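The Last Ferry to Zaltidcombe

My grandmother always said that you should never take the last ferry anywhere, and especially not to Zaltidcombe, where the landing is slick and the man who ties up the boat goes home early if it rains.
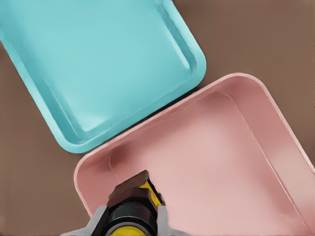
I took it anyway, one evening in February, with a suitcase that wouldn't latch and her old recipe book wrapped in a sweater. She had left me the bakery on Umance Street, you see, along with the flat above it and a debt of 1,396 dollars to the Hopkin flour mill, and I had put off coming for so long that the mill had stopped writing and started sending calendars instead.

There was one other passenger, a woman in a green raincoat with a cello case between her knees. We nodded at each other the way people do on small boats. After a while she asked if I was going home, and I said no, and then I said well, maybe, and she laughed and offered me half of a cheese sandwich. It was a very good sandwich — sharp cheddar, too much mustard, the bread a little stale — and I have thought of it often.

"You have her chin," she said, when we were halfway over.

I asked whose chin, although I knew.

"I bought a seeded roll from your grandmother every morning for 34 years," she said. "She never once let me have the one I pointed at. She'd say that one was for somebody else, and then she'd reach way in the back and give me a bigger one."

I looked out at the water for a good long time after that. The lights of the town were coming up, the chapel first and then the row of pubs, and the big yellow sign of the Rastier Hotel with its second R gone dark, just as it had been when I was 7 and afraid of the gangplank.

It was raining when we bumped against the landing, and sure enough, the man had gone home. So the woman in the raincoat handed me her cello, stepped across as easily as you please, and caught the rope herself.

"What time do you open?" she called up to me.

I hadn't baked so much as a biscuit in 3 years. I held on to the cello with both arms and told her six.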